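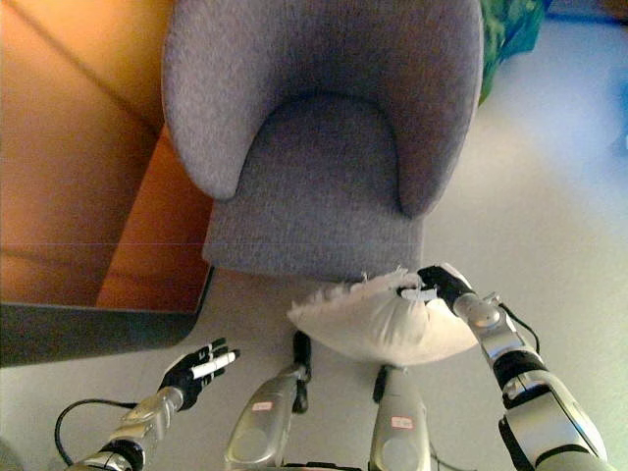

Pillow in the right hand, armchair next.

Home Tips Kitchen Workshop Laundry Soft Furnishings Archive Contact

Working next to a machine that tidies: tips from the furnished lets

20th January

I look after the turnaround crew at Warirstead, where we have 80 furnished apartments to clean and reset between tenants. Since December a good part of the tidying of pillows, throws and small stuff has been handed to a humanoid robot from Zinberg. The sales talk was that my people would be "freed up." I am still waiting to meet the person who has been freed up. What has changed is the kind of work they do, and most of it comes down to preparing a room so the machine can manage it. If your workplace is getting one, these may save you some bad temper.

Clear the floor first. Bags, blankets and anything crumpled should go on a hook or in a bin before you start the robot. A person steps over a blanket. I don't trust a machine to, whatever the brochure says, and trailing cables are worse.

Check your gaps. An armchair pushed right up against a cabinet looks snug, and tenants like it, but it leaves no room for a metal elbow. We pull chairs out a hand's width and push them back when the job is done. Yes, that is two extra jobs for a human. Write them on the job sheet, or they'll be done for free.

Look at your pillows before the machine does. It picks them up by a corner or the top edge, so any seam that has already started to go is taking the whole weight. Feathery, fraying edges should be set aside for mending. A quick repair:

Trim the loose threads but leave the weave alone. Fold the edge under by a finger's width, pin it, and go over it twice with a small whipstitch in doubled cotton. If the filling is lumpy, work it loose with your fingers through the cover before you close the last bit.

Pale upholstery needs a different routine. Light grey speckled fabric hides crumbs and shows grease. Wipe the robot's hands with a barely damp cloth before a shift and again after lunch, the same as you'd ask of anyone. Brush the seat and the inside curve of the back, where dust settles, then do the arms with a dry sponge. Test any spot cleaner low on the back panel first.

Empty its hands between jobs. Pens, markers, sticks of chalk, whatever it was given last. Nobody wants a line of ink across a white pillowcase, and I would sooner add a line to the checklist than argue with Zinberg over who pays for the linen.

Time it yourself. Our first report from the supplier listed 2,532 "completed actions." I asked what counted as an action and got a very long email. Refilwe Shabalala, who has run the Basdale building for years, put a kitchen timer on the cart and wrote down how long she spent setting up, waiting and fixing. Her sheet was more use to me than the report. Ask for both numbers at the same meeting.

Keep the hand skills going. We rotate so that everyone still dresses at least four rooms a week start to finish. The newer ones at our Chauke site were losing the knack of it - corners, plumping, spotting a stain before it sets - and those are the things tenants complain about.

Settle the hours question early, and in writing. Ours says no one's shift gets cut while the trial runs. It does not say what happens afterward, and I've asked twice. If you get an answer at your place, I'd like to hear how you did it.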